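23 October 2020

Mug press, ghosting on the Dorkthorpe order

Picked up where I left off. The Dorkthorpe job is 900 white mugs, one-color design wrapping from handle to handle, and we are still getting a faint second outline on the left side of the lettering. You only notice it in daylight. Shewit Nigatu pulled the first box from the shelf and went through it at the window. Out of 80 mugs she set aside 35. Most are mild, a few are bad enough that the small text under the logo can't be read.

Things ruled out already: ink (same bottles as the September job, no trouble then), the file, the printer head. Nozzle check is clean. Paper is the same stock but a new roll.

What I tried today, in order:

Press one, heat tape on both sides of the transfer as usual. Ghosting on the left.

Press one, transfer turned upside down and the mug loaded with the handle the other way. Ghosting moved to the other side of the design. So it follows the press and has nothing to do with the print.

Press two, same settings. Clean. Did a second to be sure, also clean.

Took the heating wrap off press one. The silicone pad has a hard ridge near the clamp end and it has gone shiny there. When the lever closes, the ridge touches the mug first and drags the paper a little before the rest of the wrap makes contact. Desta Degefa says the wraps are sold as good for roughly 3000 pressings and we are well past that, going by the tally on the wall. I had been blaming the tape.

Swapped in the spare wrap from the drawer. It is slightly shorter, so the clamp bolt needed backing off by two turns. First mug came out pale at the bottom, pressure too light. Half a turn back in and it was fine. Marked the bolt with paint pen so it can be found again.

Also checked whether the Gudeta coated mugs take the ink differently from the Pelelau ones. On the same press with the same dwell the Gudeta white is a bit warmer and the black comes out slightly brown. Don't mix them in one carton. Dorkthorpe gets Pelelau only.
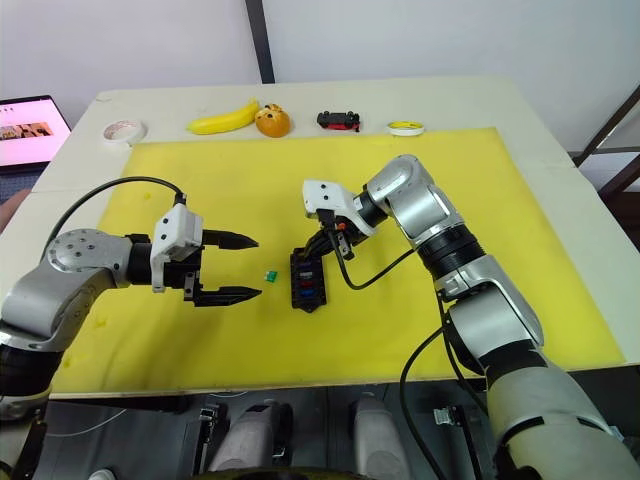
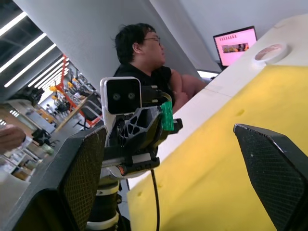
Photos: Desta Degefa

Packing: the Plurwood dividers arrived and they are too tight for the handle. They fit if the mug goes in upside down with the handle toward the corner. Shewit thinks the glaze will rub. Put two test cartons in the van to ride along on the next delivery run, will look at the rims when they come back.

To do
- order two wraps, the longer kind, and write the install date on them this time
- reprint transfers for the rejects, left margin as is
- rejects go in the gray tub for color tests, not on the seconds shelf
- ask Dorkthorpe if they want the small text a point larger
- start a fresh tally for press one

Press one left off and open overnight. Press two still has the old tape on the lever, replace before the next run.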